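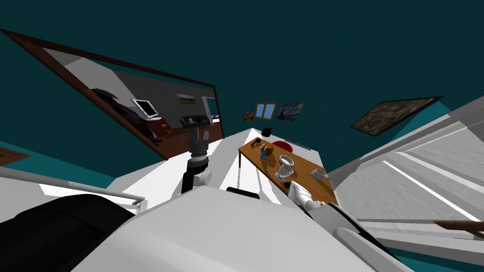 Big framed mirror, teal wall.

Home computer tips: backing up the family files without losing a weekend to it

I do my big backup on 2nd January every year, when the tree is still up and I don't feel like cooking. The rest of the year I do small ones, and those are the ones that have saved my neck (twice!).

First thing, find out what you have. On our desktop the pictures and videos came to 80 GB and everything else that mattered, meaning taxes, school papers, recipes and the house inventory, fit in a couple more. I had been pricing enormous drives for months. A 500 GB one from the office supply place in Udton did the job with plenty of room left over, and I still haven't filled it.

Put everything you care about under one main folder before you start. Mine is called KEEP, in capitals so it jumps out at me. If a file isn't in KEEP it doesn't get copied, and that makes the decision for me when I'm tired. The Downloads folder stays out! Go through it once, move the good stuff, and leave the forty-seven copies of the same dishwasher manual where they are.

I use a little program called Zukel for the copying. It only moves what changed since last time, so a weekly run is over before my coffee is. Plain old drag and drop works too, but it takes ages and I always lose track of which folder I was on. 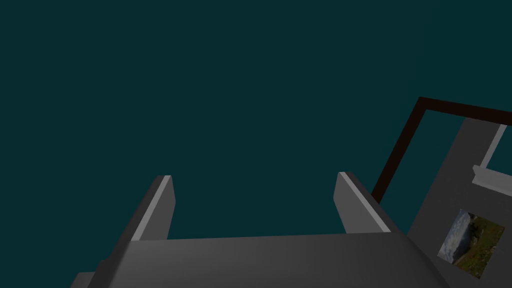 And label the drive itself. Masking tape and a permanent marker, with the month on it. I have two drives and I swap them, one at home and one at my sister's over in Gillcombe, and before the tape I once brought home the same drive I had just taken over there. Write on the cord while you're at it, they all look alike in a drawer.

Now the step I skipped for years: open something. Plug the drive into a different computer, pick a file you haven't looked at in ages, and see if it opens. Last August I did this and found a whole folder of scanned letters that were just names with nothing inside them. The originals were fine, so I copied them again and that was the end of it, but I had been walking around feeling very safe.

Passwords don't go on the drive in my house. They're on paper, in an envelope, in with the birth certificates.

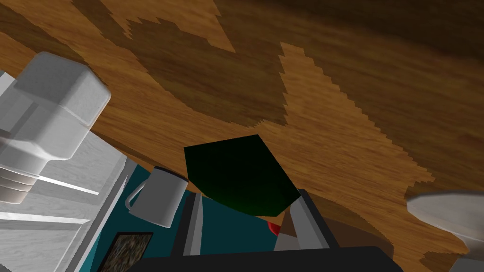
One reader wrote to me that she keeps a text file at the top of her drive saying what's on it and when it was last tested, so her kids could make sense of it without her. I've started doing the same. Mine has four lines so far, and one of them is a reminder to buy more tape.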